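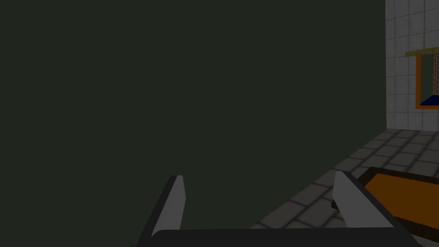 About Brakeo

Brakeo writes the software that sits between a robot arm and the thing it has been told to pick up. We don't build the arms. Other people do that very well, and they have the forklifts for it.

The company started in Prestham with 2 people, one desk and a planner that could find a route round any obstacle provided the obstacle stayed where it was. There are 17 of us now. The desk has been replaced. Parts of the planner are still in there, under comments asking future colleagues to be kind.

What we make

Bassey is our motion planner and controller. It takes a goal, a model of the arm and a list of things not to hit, and works out how to get there. Most customers meet it first, usually after writing one of their own. We have read several of those and say nothing.

Skukex is the test bench. It runs your control code in simulation, in rooms we have built for the purpose, and keeps a record of every run so that you can replay the bad ones. Floors, walls, lighting and props can all be swapped between runs. You can move a tray a hand's width to the left and find out whether your perception code ever understood trays in the first place.

The two work together or apart. We would prefer together, being the ones who sell them.

How we work

Everything is tried in simulation first. A simulated gripper can be driven into a simulated floor all afternoon and the only cost is electricity and some pride. Every change to Bassey goes through 29 test rooms overnight, and the results are waiting when the first person gets in and puts the kettle on.

A good many of those rooms are awkward on purpose. Plain surfaces fill most of the camera's view, the useful object is off in a corner, and the fingers get in front of whatever is left. Code that only copes with a tidy table tends to have a short career outside the demo.

We also write down what doesn't work. The release notes have a section called Known Sulks, which customers read before any other part, and we have stopped trying to rename it something grown-up.
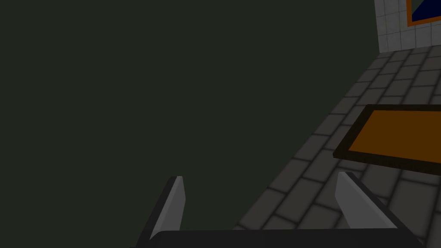 Who we work with

Mostly small teams: university labs, machine builders, and firms with one robot and a deadline. If you have a hundred robots we will happily talk, though you may have to explain things slowly.

Support is by email and is answered by the people who wrote the code, from 10 in the morning. Earlier messages are read with interest.

Joining us

We take on new people when there is work for them, and a student or two each August. You will need to write clear code and clear English. Experience with real arms is welcome — so is a willingness to admit what happened to the last one.

Visiting

Our office is in Prestham, above the printer's. The bell works if you hold it down.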